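Speaker notes: "Folding as a Standard of Care"
Household Services Briefing, September session
Speaker: Zinhle Mabuza, Linen and Clothing Services, Kirnanard Residential

Slide 1. Title

Good morning. Thank you to the Drumell training office for arranging the room and for circulating the reading in advance. I will speak for 90 minutes, with a pause at the midpoint for questions. Please hold questions on laundry chemistry for the afternoon speaker, who is better placed to answer them than I am.

(Wait for latecomers. Handouts are on the side table. The folding guide is the stapled one.)

Slide 2. Scope of the talk

The subject this morning is what happens to clothing after it leaves the dryer and before it reaches the drawer. Kirnanard operates 291 furnished residences. Each has a bedroom, a place to store clothes, and a resident who expects to find them in usable condition. Washing is well documented in our procedures. Folding was covered until last year by a single sentence, which read, "Clothes are to be put away neatly."

That sentence left every decision to the person on shift. Residents who were served by different staff in the same month received their clothing folded in different ways, stacked in different orders, and in some cases placed in different drawers. The complaints we received were courteous and entirely justified.

Slide 3. What residents told us

We reviewed 1,416 comment cards. I will not read the categories aloud, as they are printed in the handout. Two points deserve attention.

First, residents noticed bulk before they noticed creases. A thick sweater folded too many times will not allow a drawer to close, and residents mentioned drawers far more often than they mentioned wrinkles.

Second, residents objected to having their clothing handled on the floor, on chairs, or on top of other furniture. They did not object to the bed. Many said it was where they folded clothes themselves.

(Allow a short discussion. If the ironing board is raised, refer to page 4 of the handout.)

Slide 4. The bed as a work surface

Our procedure now names the bed as the preferred folding surface in any residence without a dedicated table. A mattress is wide, and a large garment can be opened out in full before the first fold is made.

There are conditions. The bed must be made, or at the least the bottom sheet must be smoothed and tucked. Blankets and pillows are moved to the head. Nothing damp is placed on the bed at any time. Staff do not kneel or sit on the mattress to reach the far side; they walk around.

A soft surface does have a drawback. Thin fabrics sink slightly and pick up the line of whatever is beneath them. For shirts and blouses we supply a folding board, made for us by Avcı, which lies flat on the mattress. For heavier fabrics the board is not required, and most staff find it a hindrance.

Slide 5. Sorting before folding

All pieces are sorted by thickness before folding begins. Color and owner come afterward. This order surprised several supervisors, and I expect it will be questioned here as well.

The reason is practical. Thick pieces go to the bottom of a drawer or the back of a shelf, so they must be ready first. If they are left to the end of the pile, the drawer is already full of socks and undershirts and has to be emptied again.

Dark pieces are checked for lint as they are sorted. Navy and black should be brushed before folding. Once the lint is inside the fold it will stay there until the garment is worn.

(Pass the lint brush around. Collect it again before the break.)

Slide 6. Break for questions

(Ten minutes. Water is outside the door. Ask the Atosness delegates to sign the attendance sheet, which was missed at the last session.)

Slide 7. Folding heavy pieces

We resume with thick fabrics, including sweatshirts, fleece, heavy knitwear and lined trousers. The guide allows a maximum of 2 folds across the length. Sleeves are brought in flat and do not count toward the total.

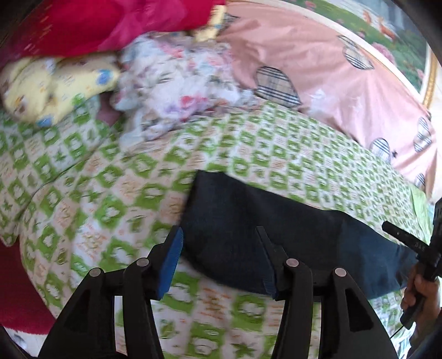

Slide 7 photo. Navy cloth, folded, on a bed with a green-and-white patterned sheet.

Please look at the soft creases in the cloth, and at how dark the fabric becomes where it folds over on itself. With navy, that shading can make it difficult to judge whether the layers are lying evenly. We advise staff to run a flat hand along the fold and to trust touch over sight. A lump that cannot be seen in dark cloth can be felt at once.

I would also draw attention to the sheet. A patterned sheet provides a useful guide for the eye. Where the motifs run in rows, a row can serve as a straight line against which to set the edge of a garment. Plain dark sheets are the least helpful, particularly under dark clothing, and we have stopped ordering them.

(If asked about thread count, refer the question to Purchasing.)

Slide 8. Moving the folded piece

Much good work is lost in the distance between the bed and the drawer. A folded garment should be supported from beneath and carried level. When it is pinched at one corner, the inner layer slides and the fold opens.

For a stack, the heaviest piece is at the bottom and the folded edges all face the same way. Stacks are kept low enough to be carried below the chin. A second trip is always acceptable, and supervisors are asked not to comment on it.

Slide 9. Placement

Folded edges face the front of the drawer. The resident should be able to lift out one garment without disturbing the next. Where a resident has an established arrangement of their own, that arrangement takes precedence over the guide, and it is recorded on the residence card so that the next member of staff can follow it.

Pieces with missing buttons, open seams or stains are not put away. They are placed in the repair bag with a completed tag. An incomplete tag means the bag is returned to the residence, and the delay is charged to the team.

Slide 10. Training and review

New staff fold alongside a supervisor for their first week in post. The supervisor demonstrates on heavy pieces first, as these are the most forgiving, and moves on to shirts when the basic sequence is secure. Current staff attend one refresher each year.

Comments on the draft guide may be submitted through the Drumell training office until the end of September. Please cite the page number, and submit one form for each team.

(Leave slide 10 on the screen during closing questions. Collect the spare handouts and the folding board before leaving the room.)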